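Open Day at the Fankhauser Cheese Dairy

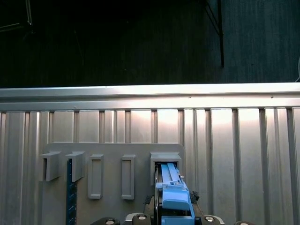 DURKACH, Thursday, May 23, 2024 - I had been meaning to go to this open day ever since I saw the flyer back in March, and I'm so glad I finally did (even with the parking, which was a muddy field and a long walk uphill). Doors opened at 11 and there was already a line, mostly families and a few serious cheese people with cooler bags. I had no cooler bag. Big mistake!

We started in the make room, behind glass, where they were cutting curd. It smells like warm milk and a little like wet socks, and you stop noticing after a few minutes. Then down to the cellar, my favorite part by far. According to the sign by the door there were 1,058 wheels down there that morning, and each one gets turned and rubbed with brine by hand. My arms hurt just reading it.

The tasting was four cheeses, youngest to oldest. The Skolura is the one they're known for, nutty and a bit sharp, but I liked the plain young one better and went back for more - twice, if we're counting. The oldest was too salty for me.

Lunch was soup and bread at long tables, cash only. I had about 100 in my wallet and came home with coins, a wedge of Skolura and some very soft butter. The bus back to Arnitz leaves from the bottom of the hill, so wear decent shoes.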